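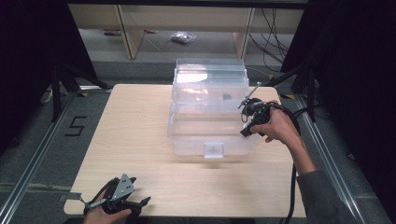
The latch is where the old version always gave up, according to one of the first comments under the release notes for Kobzar 2, which went up on 5 November 2018. I laughed, and then I went and read the whole changelog, because clear plastic boxes have been eating my evenings too.

So, quick news for anyone who works with Kobzar: the Ivotier team has put out the new version of its planning and perception package, and the big change is how it handles see-through things. The old one leaned on depth data, and depth data on a clear lid is mostly holes and nonsense (you get the table behind it, or a shiny spot floating in the air). The new one guesses the outline from plain color video first and only then asks the depth for a second opinion. It also learns from two-handed demos recorded with hand-held grippers, so one hand can steady the box while the other goes for the tab.

Ivotier says it trained the box skill on 800 demos and tested it on 228 tries with boxes the software had never met. It got the lid open in 224 of those. That's a lovely number! I'd like to see it on a scratched box under bad light before I throw a party, but still.

The part I'm happiest about is much smaller. The replay tool now lets you scrub both hands on one timeline – before, you had two windows and a lot of swearing. It also flags spots where the left and right recordings drift apart by more than 25 milliseconds, and you can trim them right there.

Storgate users get the update through the usual channel. If you're on Kiteck controllers you'll have to wait, as the driver is still being tested and should land later in November. Old demo files open fine, but save a copy first – the converter writes over the original and there's no undo.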